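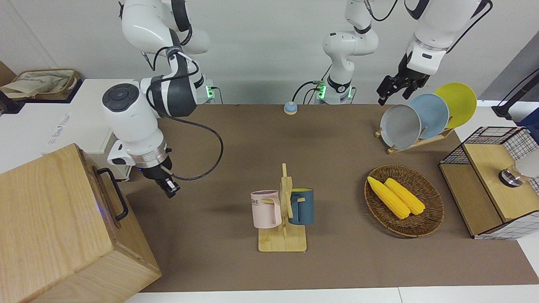

I have been putting off the mug situation for most of March, and this morning I finally sat down with coffee and decided to deal with it properly. Bear with me, this is going to be a few posts long (you know how I get).

Some background for anyone new here. When I moved into the place in Allham I had one cabinet for dishes, and it was already full of Fengying's baking pans, which she swears she is coming back for. So the mugs lived in a stack. You can guess how many handles I've glued back on.

Then Jucélia Batista, my downstairs neighbor and the most generous person on this street, told me to stop stacking and get a mug tree. Wooden one, flat base, upright post, short pegs. I had always thought of them as a grandma thing and I take it all back, I love mine!

A word on the base, though. If you're shopping for one, put a mug on one side only and see if it leans. My first one tipped over the second I hung up the big soup mug. A wide flat base is worth the extra counter space.

Plates go in a rack now too, standing up. I used to pile them and then want the one on the bottom every single time. Standing up, you just take the one you want, and they dry better after washing, which I hadn't even thought about when I bought it.

Kilian asked how much of this came from Hofstetter, the secondhand store by the bus stop. Most of it, and the whole haul was 84 dollars including a woven basket I did not need (but it holds my tote bags, so they've stopped living on the doorknob and I have no regrets).

Oh, and the little bell! Light blue dome, wooden base, sweet as anything. I have one for calling people to dinner, because my household does not hear a human voice once headphones are on. One ding and they come running. I'm a bit smug about it.

Next up is the drawer with all the lids. I measured it last night and it's 80 centimeters wide, so there's really no excuse for the state it's in. If you have a system for lids that has lasted longer than a month, please tell me, I'm reading every reply with my second coffee.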